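Category: Manipulation and Grasping

4.2 Wrist-view rendering in simulation

All policies were trained on rendered views from a virtual camera fixed behind the gripper, so that both fingers stay in view at every step. Each scene in the Vurnik set holds one thin target, a table and a small number of plain surfaces. Wall and floor colours are drawn at random when the scene is built, and the target pose is drawn separately — including steep tilts that a tabletop sampler would not produce. We rendered 1,325 scenes and held back 48 for testing.

Thin targets are hard for the depth-free baseline of Salehi and Forsberg. Seen against a surface of similar tone, the border of the target gives a weak edge, and the long seams between planes give much stronger ones. Figure 6 shows such a case: the fingers are open, the framed picture lies at a steep diagonal near the tip of the right finger, and its dark border is close in tone to the brown wall.
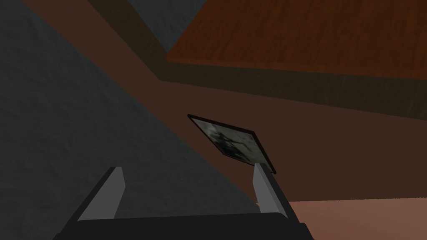
4.3 Effect of surface colour

We trained the Drellgate policy under two conditions, one with fixed surface colours and one with random colours. Network size, step count and target poses were the same in both. The fixed-colour policy often steered towards a seam when the target was dark, and closed the fingers short of it. The random-colour policy did this less often, though it was slower to begin closing. Adding a second camera did not remove the delay — we return to this in the discussion.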